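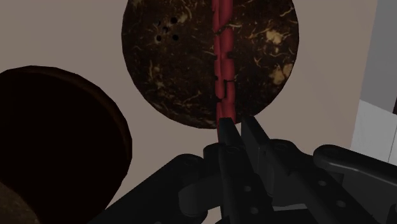 Simulated scene: a gripper and a large round disc, with a segmented red strip down the middle.

Week 4: How politicians resign

Reading for this week: Leinonen, chapters 2 and 5. Chapter 3 is about pensions and may be skipped by anyone under fifty.

1. The Makstead case

Jouko Leinonen chaired the Makstead planning board when a local paper reported that he had taken free use of a lake cabin from Horkier, a builder with three applications before him. He first said he had never been to the cabin. He then said he had been there, but had not enjoyed it. He resigned in September, 89 days after the first story ran.

Please note the order of events. The gift was small. The board's own lawyer thought it would have earned him a written warning. Most of the damage came from the first statement, and the rest from the second.

2. Terms you need

Denial: a claim that the thing did not happen.
Non-denial: a claim that the story is "full of errors," with the errors left to the reader's imagination.
Full confidence: what a party leader expresses in a member shortly before the member leaves.
Spending more time with family: see chapter 5. The family is rarely consulted.

3. Who can make them go?

In Makstead, no one could. The town charter allows a recall vote only after a petition with 1,000 valid signatures. The Virkeo petition, named for the street where it started, collected nearly that many and then lost 108 to bad handwriting. Leinonen left anyway, when his own party stopped returning his calls. Formal rules and actual pressure are separate things, and your essay should treat them separately.

Compare the Niskanen affair (last week), where the petition succeeded, the recall passed, and the man was elected again at the next chance.

4. For discussion

Should an official resign over a lie if the thing lied about was legal?
Does an apology count if it includes the word "if"?

Short paper: 2 pages, due at the start of class. "Mistakes were made" is not a thesis statement. I have received it as one.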